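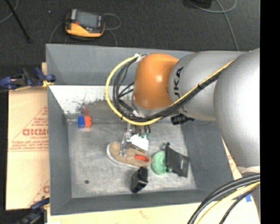 20 April 2018

Quick one before bed. Deck came!! Well, both of them. The Hivell reprint and the one I forgot I'd backed, the lighthouse one by De Smet. Customs charge on the parcel again, grumble.

Hivell first. Tuck is lovely – dark green, gold foil, seal cut a bit crooked on mine but I was going to slit it anyway. Numbered 2,779 which is a rubbish number, Jessie got 600 and hasn't shut up about it. Courts all redrawn. Queen of clubs has the smuggler's lantern, king of spades looks like my old geography teacher. Jack of hearts is the weak one, face too small, you lose it at arm's length. Fans beautifully. Springs ok. Bit stiff still, needs a week of riffling.

Back design has the border I was worried about. It's fine. Thin, and the centring is a touch off on maybe half the cards, you'd only see it in a ribbon spread. Jozef Van Loon will see it. He sees everything.

De Smet one, hm. Pretty box, cards too slippery. Pips are tiny lighthouses and the hearts and diamonds are nearly the same red-brown so in lamp light I misread a hand twice. Two jokers plus a tide table card, which I like more than the rest of the deck put together. Probaly goes on the shelf. Paid 37 for it, ouch.

Shelf is getting silly. 55 decks if I count the two that are missing cards, and I do count them. Said no more until September. Said that last time.

Club tonight was short, Jessie had the early train. She brought the Jaden deck in its new sleeve and did the four ace thing, slower than last month but much cleaner, I lost the third ace completley. Mine went badly. Dropped the break, flashed the bottom card, carried on as if I meant it. Jozef very kind which is worse.

He wants us all to do ten minutes at the Ustmont fair. Said yes before thinking. Will need a routine that doesn't need a table. Ambitious card? Everyone does it. Maybe the torn corner one, but then I need spare decks to rip up and I am NOT ripping a Hivell.

To do – plastic sleeves, the small ones. Write to De Smet about the reds, politely. Ask Jessie for the name of her foil man. Practise the double, left hand, in front of the mirror this time and not the telly.

Past midnight. Bed. Hivell's on the bedside table, might just shuffle it a bit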